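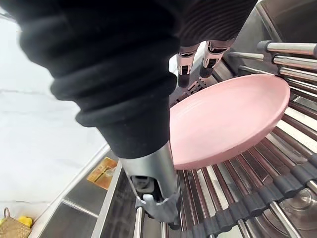 Re: [utau-knit] Sleeves that grow in the wash

Search the list archives Go Advanced search

21/12/2024
Posted by: list member, Ulura

Hello everyone, and a warm hello to the folks who joined over the summer and have been so brave about posting their first projects. I've been meaning to answer this one for days, but there were cookies to bake and a hem to rip out (twice!), so please forgive me.

> I finished my first sweater in Brivari worsted, charcoal, and I was
> thrilled with it until I washed it. The body is fine. The sleeves
> came out a good bit longer than they went in and now they bunch up
> at my wrists in big rolls. I did swatch, but I didn't wash the
> swatch. Is there any saving it, or do I have to reknit both sleeves?
> The pattern calls for 1,440 yards and I don't have much left over.

Oh, I felt this one in my bones. Please don't reknit anything yet! I've made the same sweater in the Sima pattern, in very nearly the same color, and my sleeves did just what yours did. Brivari is a lovely soft yarn but it has no backbone when it's full of water, and a sleeve hangs from one end all the way down, so that's where the trouble shows up first.

First thing, wash it again. I know, I know. Cool water, a capful of wool soap, and let it sit 16 minutes or until you've finished your coffee. Then lift it out with both arms underneath, the way you'd carry a sleepy cat, and never by the shoulders. Roll it in a towel and kneel on the roll. Then lay it flat and pat the sleeves shorter and wider with your hands. It feels silly to be pushing knitting back together but wool will go along with you quite a long way if you catch it damp.
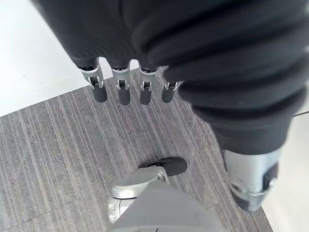
Charcoal folds above, silver joints and dark fingertips below.

Now, if the sleeves are still too long once they're dry, you have choices. You can snip a stitch just above the cuff, pick up all the way around, take out a couple of inches, and knit the ribbing back down again. I did my second pair this way and it took two evenings with the radio on. Mark your row with a bright lifeline first, and do it in daylight, because charcoal after supper is a misery. My sleeve had 60 stitches at that point and I went down two needle sizes for the new cuff, which pulled it in nicely.

Or you can leave them long and turn them back. I have an old gray cardigan with cuffs so deep they're practically mittens, and it's the one I reach for every winter morning. Some of us like a sleeve with a few rolls in it! It keeps the drafts out.

About washing in general, I know plenty of people on this list do theirs in the kitchen, same as I do.

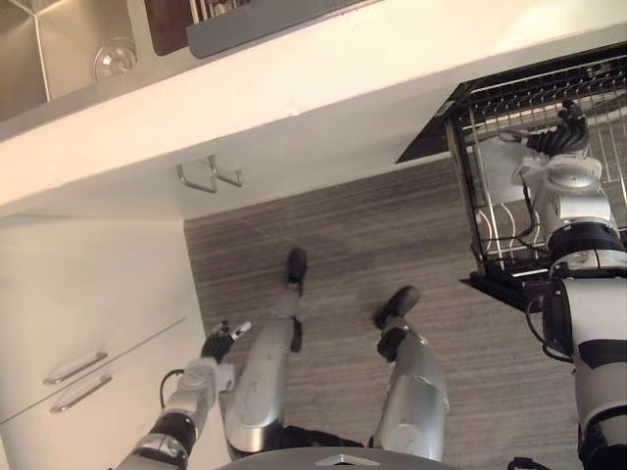

My own rule is to rinse the basin well before any wool goes near it, as I once turned a cream shawl faintly orange with what was left of a tomato sauce. And I keep the sweater out of any machine with heat in it, no matter how delicate the setting sounds. I tried it one July with a vest I thought I didn't care about, and I found out I did.

As for yarn, I have a ball and a half of the charcoal in my basket, and a 200 gram skein that I'm nearly sure is the same dye lot, though the band has gone missing. If you want it for the cuffs, write to me off list and I'll put it in the mail after the holidays. And do wash your next swatch, and hang it up with a few clothespins on the bottom edge while it dries.

Happy knitting, and stay warm,
Your friend in Ulura

This site uses cookies to keep you signed in to the archives. Accept Settings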